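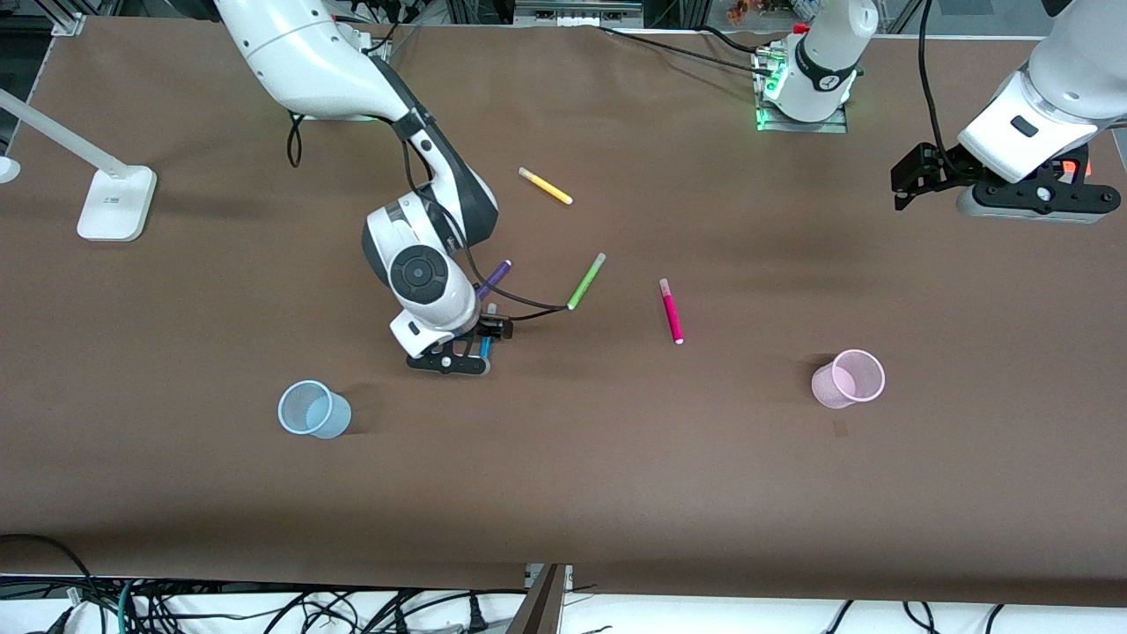

**The tidying-up question**

My mother could clear a kitchen table in the time it took the kettle to boil, and she did it while telling you off about something else entirely. I thought of her a good deal on the morning I spent at Surano, a small robotics outfit above a tile showroom, where I had gone to find out how long it might be before a machine could do the same for me.

The job they had set for it was one that any parent of a small child will know. Felt-tip pens were lying about on a table, and they needed to go into plastic cups. There were five pens and two cups, and two arms to do the work with, which is as many as I have myself, so I felt the contest was a fair one.

"People come in hoping to see it cook a dinner," said Qusai Azar, who has run the workshop since it opened and who made me a very good cup of tea. "Then we show them pens, and you can see their faces drop. But a pen is a horrible thing to pick up! It's thin, it rolls, and it's never lying the way you'd like it to."

He is right, of course, and once he had said so I couldn't stop noticing it. We lift a pen without a thought, and turn it over in our fingers on the way to wherever it's going. A gripper with two stiff fingers has to come at it from the proper side, close on it just firmly enough, and then work out which end is up before it goes anywhere near the cup. If a second pen happens to be lying against the first (and when are they ever not?), there is that to sort out as well.

The software that does the sorting out is called Vuvis, and Azar's team had put it through 399 tries at the pen job by the time I visited. He was cheerful about the good ones and just as cheerful about the bad ones, and told me at some length about a cup that went over and rolled the whole length of the table.

Elie Nimri comes at all this from the other end. She manages the packing floor at Urquijo, a stationery firm, and would dearly love a machine that could fill mixed gift boxes. She had one on trial last May, a model called the Unda, and sent it back after three weeks.

"It was lovely with the notebooks," she told me. "Flat, square, always the same. Then we gave it the pencil cases, which are soft, and it just sort of patted them." She would have another go tomorrow, she said, if somebody could promise her it would manage a Christmas order without a person standing beside it. So far no one has.

I asked Azar when I might have one at home, and he took his time over the answer. A single chore on a single table, he thinks, in around 5 years. A whole kitchen, with its wet spoons and half-open drawers and the cat, he wouldn't put a date on. He still washes up by hand himself, and he had a tea towel over his shoulder when he walked me down to the door.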